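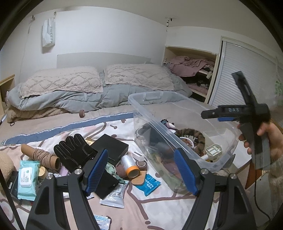 7 Nov 2024. Grip notes, mostly, plus what's left over from the Medina session. I've been going back and forth on the stick drills since April and I finally think the problem is in the hand and nowhere else. Everybody in the Paltley group (me included!) squeezes with the whole fist, when what we want is two surfaces pressing toward each other with the load between them – pretty much like those ribbed blue pads facing each other across a gap. Thumb pad on one side, first two fingers on the other, and the ring and little finger just riding along until contact. I wrote "lobster hand" on the board for this and it seems to have stuck, so lobster hand it is.

So, the long stick. I went back to the 400 g one after trying the heavier one for a while, and my wrist is much happier. The heavier stick taught me to swing from the hip, fine, but it also taught me to clamp down at the end of every swing and I've been carrying that over into everything, including the empty-hand stuff. Ran the overhead diagonal in sets of five, both sides, slow. Left side still ugly. The elbow wants to float out before the foot lands and then there's nothing behind the strike. Might try it with the back foot against the wall again.

## Disarm from the Medina session

Wrote this down on the bus home so it's rough:

- Other person swings high to low, their right to your left.
- Step in with the left foot, and I mean in, not sideways. Sideways puts you right at the tip.
- Left forearm meets their forearm. NOT the stick.
- Slide down to the wrist, lobster hand, thumb on the inside.
- Right palm pushes the stick away from their thumb. It comes out on the thumb side or it doesn't come out.

I got it clean two times out of the whole evening, both against somebody shorter than me. Against the tall folks I kept ending up with my face next to their elbow, which is a bad spot to be hanging out. I think I'm starting the step late. Question for whoever reads this: do we let beginners try the version with the drop to one knee? I'd say wait. The mats at Medina are thick and at our place they really aren't.

## Gear

The Onance gloves are holding up better than I expected, except the stitching at the base of the left thumb, which I've already redone with waxed thread. Padding over the knuckles has packed down flat. I can feel a light tap through it now. Still fine for slow work, I wouldn't spar in them.

Two sticks need sanding near the butt end, they're the ones with tape on them in the bin. Please don't use those without gloves, I spent a good part of last night picking out a splinter. Linseed oil is on the top shelf behind the pads. Wipe it off properly this time, the last batch stayed sticky forever and we all went home smelling like a paint store.

## Cultgate

The Cultgate people want a short demo for their open day, stick and empty hand, and they'd like it slow enough for kids to follow. I'm all for it. My vote is for the walking pattern first, then the disarm at half speed, then let folks come up and try the lobster hand with a foam noodle. I still have to ask how high the ceiling is, the overhead stuff needs room.

Next time: left diagonal with the wall, the late step, and bring the spare tape.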